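Unit 6: Packing Density and Volume Measurement of Irregular Goods
Course notes, Introduction to Freight and Storage Practice
Instructor: Ernő Simon
Revised 28/05/2019

6.1 Scope

These notes cover how a mixed load is measured, how a billable weight is set, and how much empty space to allow when goods of different shapes share a carton or a shelf bay. Regular cartons on pallets were covered in Unit 5. Students should have the Unit 5 worksheet at hand, as the symbols are the same.

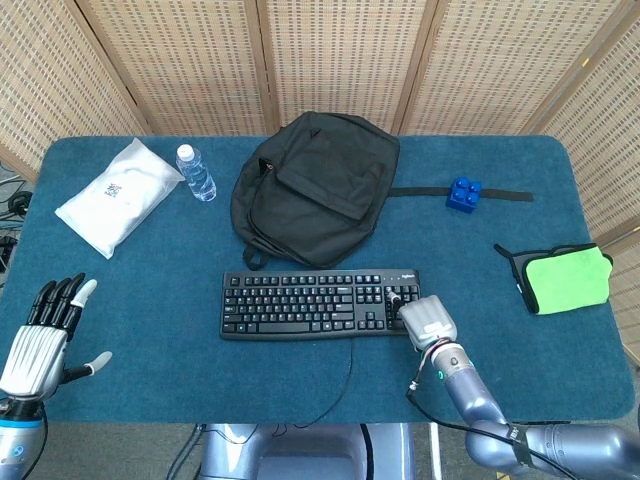
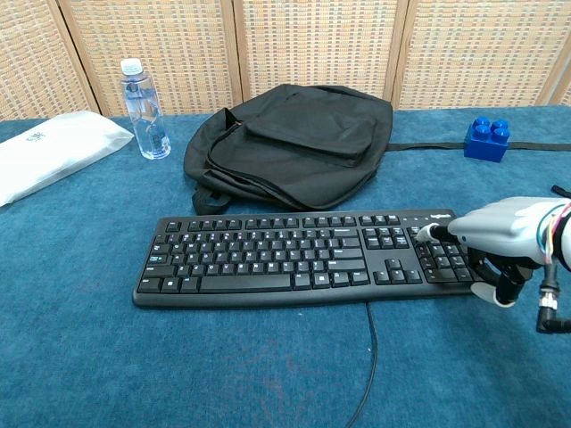

Figure 6.1. Everyday goods of uneven shape. First picture: bag, bottle and backpack. Second picture: keyboard with cable.

6.2 Three volumes

Three different volumes are used in this unit, and most errors on the worksheet come from mixing them.

Solid volume (Vs) is the space taken up by the material itself, with all hollows left out. It is found by displacement or from mass and density. Freight offices seldom use it.

Envelope volume (Ve) is the space inside a tight skin drawn around the item. Hollows closed off by the skin are counted. A soft item has no single envelope volume; the value depends on how hard it is pressed.

Box volume (Vb) is the product of the greatest length, width and height, measured at right angles. Carriers bill on box volume. The item may be turned to give the smallest box, but all three readings must be taken in the same position.

For any item, Vs is less than or equal to Ve, and Ve is less than or equal to Vb. The ratio Ve/Vb is called the fill ratio, f. A plain brick has f close to 1. A round cylinder measured along its axis has f = 0.785, which is pi divided by 4. A cone standing on its base has f = 0.262.

6.3 Measuring soft and loose items

Soft goods are measured at rest on a flat surface, with no hand pressure. Straps are tucked under unless they are stiff. Cords are coiled and tied before the reading is taken - a trailing cord must not be counted in the length. If the height changes while the item settles, wait until two readings in a row agree, then record the second.

Thin, empty bags are not measured one by one. They are stacked, the stack is measured, and the result is divided by the number in the stack.

6.4 Billable weight

Let m be the actual mass in kilograms and Vb the box volume in cubic centimeters. The volumetric weight is

mv = Vb / D

where D is the divisor set by the carrier. The billable weight is the larger of m and mv. A low divisor penalizes light, bulky goods.

Worked case. The Tolora depot receives a carton with a box volume of 28,320 cubic centimeters and an actual mass of 4.1 kg. The contract divisor is 5,000.

mv = 28,320 / 5,000 = 5.664 kg

The volumetric weight is larger than the actual mass, so 5.664 kg is billed before rounding. Under the Baloyi tariff used in this course, weights are rounded up to the next half kilogram, giving 6.0 kg. Rounding is done once, at the end. Do not round the three dimensions first.

6.5 Void allowance

The void fraction of a packed carton is

e = 1 - (sum of Ve) / Vc

where Vc is the inside volume of the carton. Use inside dimensions. Outside dimensions overstate the void.

Random packing of equal spheres leaves a void fraction near 0.36. Mixed sizes can pack tighter, as small items fill the gaps between large ones, provided they are loaded in a suitable order. Long stiff items work the other way and hold gaps open.

6.6 Exercises

1. A carton has an inside volume of 1,657 cubic centimeters. The envelope volumes of its contents add up to 1,416 cubic centimeters. Find e to three decimal places.

2. A closed cylinder has a height of 19 cm and an envelope volume of 400 cubic centimeters. Find its radius, its box volume when upright, and f.

3. The Olville warehouse changes its divisor from 5,000 to 6,000. State which shipments see a lower billable weight before rounding, and which see no change.

4. The Closeo shelf plan lists item sizes by Ve only. Explain why bay width cannot be set from this list.

Show units on every line. Answers without units are marked at half value. Unit 7 (stacking loads and crush limits) begins in July and uses the results of exercise 1.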